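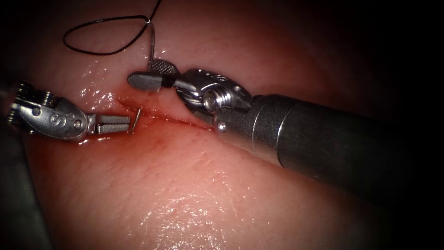

Na-rae Gil, staff writer, home and work

The man who runs repairs at Dultach has heard the pitch many times. A machine can put a stitch in a soft pad, the salesman says, so a torn coat lining should be no trouble.

"Sewing a cut closed is one job," he told me over coffee at the back of the shop. "Give me a lining that's been washed to death, with gum in the pocket. Then we'll talk."

He has looked into it. In February he spent 17 days with a folding unit from Ziltness, which was meant to take over the shirts. By his own tally it was handed 287 of them and he refolded over half.

"It was fine with new ones laid flat," he said. "Who brings me new ones laid flat?"
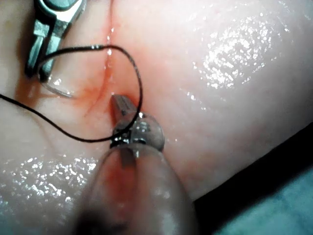 "Thread is the worst of it," he went on. "It goes slack, it loops, it catches on whatever is close by. My hands fix that before I've noticed. I'd want to see a machine do it on a busy afternoon, with no engineer standing next to it."

I asked if five years would change his mind. He shrugged. Stinon told him two, he said, and that was before they stopped returning his calls.

He does like the button sorter he bought from Yeon. It jams on toggles, but he keeps it running. The hems and linings still go in the basket by the window, and he does those himself after closing.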